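Punton Jars
README, version 2

Hi, and thanks for grabbing the folder! Punton Jars is my collection of pictures and notes on one very small household chore: emptying out jars and cups and getting what was in them into the trash. Old lentils, the bottom inch of the birdseed, herbs that smell like cardboard, that kind of thing. I started it in February with a shelf of stuff I'd been meaning to throw away since I moved to Clestside, and it got bigger than I meant it to (my shelves are now very clean).

What you get

There are 500 stills, sorted into 22 folders. One folder is one clear-out, start to finish. Each has a plain text file called notes.txt with whatever I typed up that day, so some of them run on for pages and some just say "seeds again." There's also labels.csv at the top level, one row per picture, and a list of the 36 words I allow in the contents column. If you want to add a word, please write to me first. Version one had "grainy," "granular" and "grains" all living side by side and merging them took me an entire evening.

The room

I went with bright blue wallpaper with thin white lines running across it and big flowers made out of overlapping circles, white and navy and yellow. I love it. It's also a good loud background for see-through things, and most of this collection is see-through things! Clear plastic is a pain to label. You look through the side of a cup and get the cup, whatever's in the cup, and a smear of wallpaper behind it, all at once.
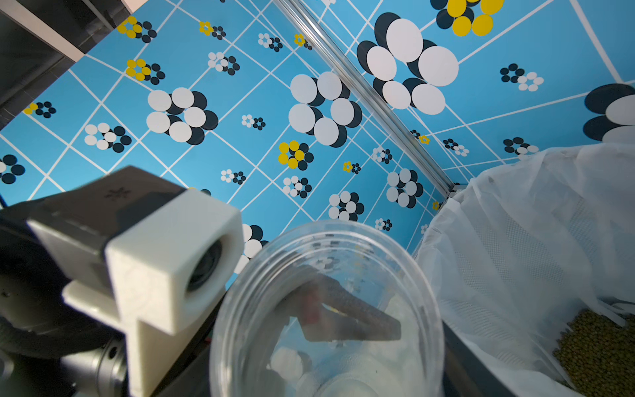 So I have a rule for cups and jars, and I'd ask you to stick to it if you send in corrections. Label what you can make out and stop there. If there's something dark and longish inside and you can't tell what it is, put "unclear" in the contents column and move on. I'd much rather have a lot of "unclear" than a lot of confident guessing. The same goes for paper versus foam, which I have argued with myself over more times than I'd like to admit.

The floor is a marble pattern, pale with green veins and a bit of mustard yellow. Greenish stuff that lands on it can be hard to pick out, so zoom in before you mark a spill as "none." There's a spill column for exactly that, with three values: none, some, can't tell.

The bin and the bags

It's a round trash bin with a clear plastic bag in it. I wanted clear bags so you could look at what had gone in, and mostly that works, except that thin film folds and wrinkles and catches the light, and then you can't see a thing. Bags get their own label even when they're lining the bin, so a lined bin is two rows, bin and bag. Please don't merge them! Somebody did that in a copy that was going around on the Zisix board and the totals came out very strange.

If a container is tipped over the rim, the action column says "tipping." I use "empty" only when I can see the inside of the container with nothing left in it. A tilted jar with stuff still in it is "tipping," however close to done it looks.

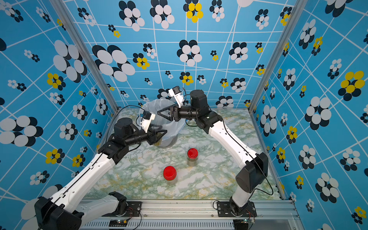 Lids have their own little mess of rules. A red screw lid sitting on a jar is "lid, on." A lid lying anywhere else is "lid, loose." If you can't see the top of the jar, leave the lid column blank and don't put "off," because blank means I don't know and "off" means I looked. And yes, a jar with its lid on still gets a contents word, as long as you can see through the glass or plastic. (I don't have a column for glass versus plastic. I tried. From a picture you often just can't say.)

Known problems

Colors of contents are rough. I wrote "greenish," "dark greenish-brown" and "pale" and mostly left it there. Don't use this to train yourself, or anything else, to tell thyme from oregano.

Folder 22 has notes from memory, since I spilled tea on the pad. Treat those as a bit soft.

File names have no meaning past the folder number. I renamed everything once and the sequence inside a folder may not match the order things happened in, so please don't build a before-and-after story out of it.

The label tool I used is one called Naidu, a small thing a friend's office passes around, and it exports commas inside the contents field. Your spreadsheet may complain. Opening the file with quotes switched on fixes it.

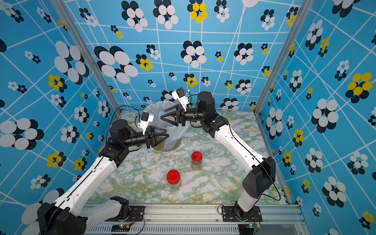 Natália Rusnák

Using it

Go ahead and use the pictures for whatever you like: teaching, testing, sorting practice, a slide about kitchen clear-outs. A mention of Punton Jars is nice if you publish something. If you fix labels, send me just the rows you changed along with a line on why, and I'll fold them into the next version. I read everything, but I'm slow in the summer.

Changes in version 2

Added the spill column. Split bin and bag into separate rows. Cut the contents words down to 36. Took out a batch of duplicates from the birdseed folders. Fixed the spelling of "lentils," which was wrong in every single row it appeared in.

Still to do: a lid column for cups, and a proper way to note a jar that's standing partly behind another one. Right now that goes in notes.txt, if I remembered.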